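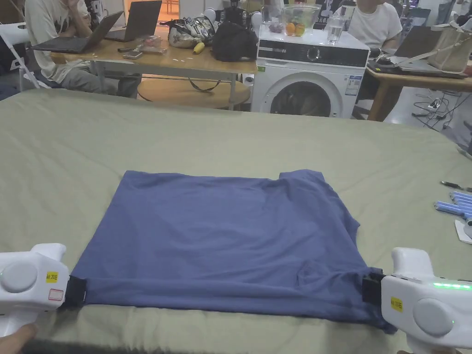

A blue T-shirt is folded with a pair of handheld grippers at the Evstead training room.

Arance will bring automated folding to its Evstead laundry in December, the company confirmed. The system learns from staff, who fold garments using handheld grippers. They have recorded 3,288 folds to date.

Under the plan, 9 folding stations will be converted. Employees now assigned to them will move to inspection, repairs and machine supervision at their present rate of pay.

“The work changes, and the training has to come first,” said Ainhoa Benítez, operations manager.

Benito Segura, who represents the floor staff, welcomed the pay guarantee but asked for written limits on shift targets – a point still under discussion.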